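Titenport Neighbors Help Board
Home and Laundry

We use cookies to keep you signed in and to count visits. By using this site you agree to this. OK / Read more

Winter coat lost its loft after washing, can it be fixed?

Posted by Esperanza Llorente, July
Print this page | E-mail this page

I'm getting the winter things cleaned before they go in the closet in the spare room, later than I should have. My husband's padded coat went through the wash and now the filling has gone into lumps. The sleeves are the worst. I can feel a hard ball near each elbow and then nothing but two layers of shell for several inches above it. The label is so faded I can't tell if it's down or polyester inside. I used regular detergent, the powder kind, warm cycle, and hung it on the shower rail overnight.

I don't want to throw it out. It's a Casado, the long one they don't make anymore, and he has worn it every winter for 8 years. Our washer is a top loader with the post in the middle, if that matters.
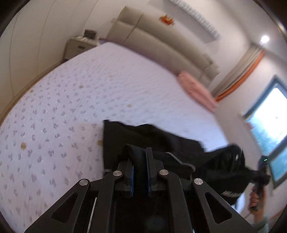
I have two more coats to do after that one and I haven't started on them. Should I take them to the cleaner on Ginitz Street or is there a way to do this at home without wrecking them? I would also like to know how to store them. Last year I used the vacuum bags and everything came out flat as a board.

3 answers

Answer from dora_m

Take it to the cleaner. I stopped doing ours at home years ago.

Answer from Minodwood Pete

You can very likely fix it. Lumps usually mean the filling clumped while it was wet and then dried that way. Polyester does it less than down, but it does it.

First find out what is inside. Pinch a seam and roll the filling between your fingers. Down feels like nothing with a few small quills in it. Polyester feels like a cotton ball. If it's down, switch to a down wash, as powder can stay in the feathers and keep them stuck together.

Run it again on a cool, gentle cycle, one coat at a time, zipper closed, pockets empty. I would not use the center post machine for this. The front loaders at the laundromat are better and have more room. Do an extra rinse, then a second spin.

Then the dryer, low heat, with 4 clean tennis balls. Expect it to take roughly three hours. Stop every half hour, take the coat out and break up the lumps by hand. Work from the cuff toward the shoulder on the sleeves. It will seem dry long before it is. 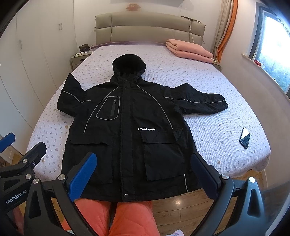
When you think it's finished, leave it flat overnight somewhere with moving air and turn it over in the morning. If the filling still feels cold or heavy anywhere, give it another 30 minutes in the dryer. Putting it away damp is how you get the smell.

For storage, skip the vacuum bags. A wide hanger and an old cotton sheet over the top is fine. If you're short on closet space, fold it once and put it in a big loose bag on a shelf with nothing on top of it.

Answer from kt_upstairs

Agree with Pete on the tennis balls, but check that they don't leave color on a light coat. I put mine in old socks and knot the ends. Also check the cleaner's price before you go. Ginitz Street wanted extra for anything below the knee when I asked.

Get our household tips once a month by e-mail. Enter your address to subscribe.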